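Fasdale Robotics Club -- Arm Station Guide
Section 5: The calendar task

This section covers setting out and running the calendar task on the bench arm. It assumes that you have finished Section 3 (power, cables and homing) and that the arm has passed its movement check. Questions about the written procedure go to Begoñe Cordero. Questions about the gripper or its mount go to Usman Hayat.

5.1 What you need

Spiral-bound desk calendars with fold-out stands, in mixed cover colours
The marbled work surface, wiped clean
The log book for the station
One operator and one observer

The observer stands within reach of the stop button for the whole session and does not operate the arm.

5.2 Standing pick

1. Open the calendar's stand fully and place it upright on the marbled surface.
2. Turn it slightly, so that the front cover does not face the gripper square on.
3. Set the arm to slow mode.
4. Bring the gripper in low, with one finger on either side of the calendar near its base.
5. Stop before either finger touches the card. Check the gap on both sides in the wrist view.
6. Close the fingers in single steps until the calendar is held.
7. Lift by a small amount and hold. Wait for the observer to call "clear" before moving sideways.

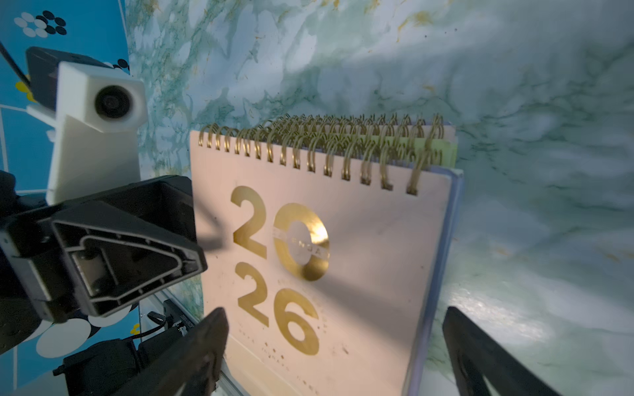 Figure 5-1. Fingers either side of an upright calendar, near the base.

CAUTION: Do not grip by the spiral. The wire loops bend easily, and a bent loop stops the pages from turning. Calendars with damaged loops go back to Ignacio Cordero and are not used again for scored runs.

NOTE: Metallic lettering on the covers reflects the room lights. If the glare hides the edge of a cover in the wrist view, turn the calendar a little and start again from step 3. Do not change the exposure setting to get round this. All teams use the same setting, and a run made with another one will not be counted.

5.3 Flat pick and stacking

Practise this part only when the standing pick can be done without a stop. The calendars are thicker at the page edges than they look from above, and most early faults come from setting the fingers too low.

1. Lay the calendars flat on the marbled surface, apart from each other. They need not be square to the bench.
2. Choose the stack position and tell the observer where it is.
3. Open the gripper and move above the first calendar.
4. Turn the wrist to line up the fingers with the two edges you intend to grip. Keep off the bound edge.
5. Lower in slow mode. Stop when the finger tips are level with the pages.
6. Close, lift and pause as in 5.2, step 7.
7. Carry the calendar to the stack and lower it until it rests. Open the fingers before raising the arm.
8. Repeat for each calendar left on the surface.

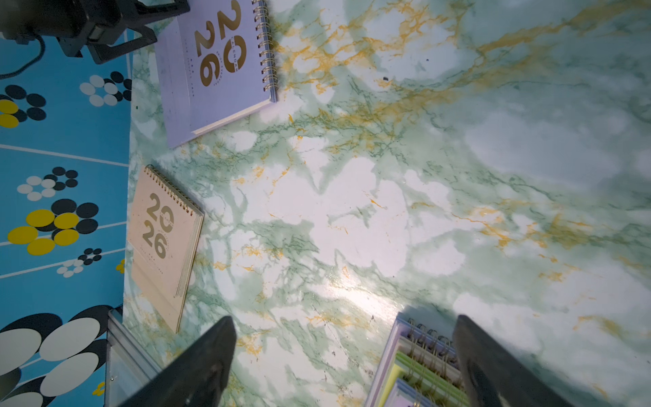 Figure 5-2. Lavender and peach-beige covers lying flat, with the stack beside the right finger.

NOTE: Place each calendar with its spiral on the same side as the one beneath. Coils pressed against the cover of the next calendar make the stack lean.

CAUTION: The right finger can sit over the stack when the gripper is low. Raise the arm clear before turning the wrist.

5.4 Faults

Calendar tips over during closing: fingers too high, or the stand not fully open. Open the gripper, raise the arm and reset by hand.

Only the cover lifts: fingers too high on the page edge. Lower the calendar at once. Do not pull.

Arm halts with a load warning: a finger is pressing on the work surface. Press stop, raise the arm by hand control and home it again. If the warning comes back after homing, end the session and leave a note for Usman.

Picture in the wrist view freezes: stop the arm first, then check the cable. Never run on the last picture -- it may be several seconds old.

5.5 Scoring and log

A run is 5 picks. A pick counts if the calendar is set down without help and the spiral is undamaged. Write down the cover colour, the type of pick and any fault. Members entering for the Sillgate meet in December need 3 clean runs in the log, signed by Nicanor Paredes or Aurelio Quintana.

Section last changed 4/16/22. Continue to Section 6, Shutting down.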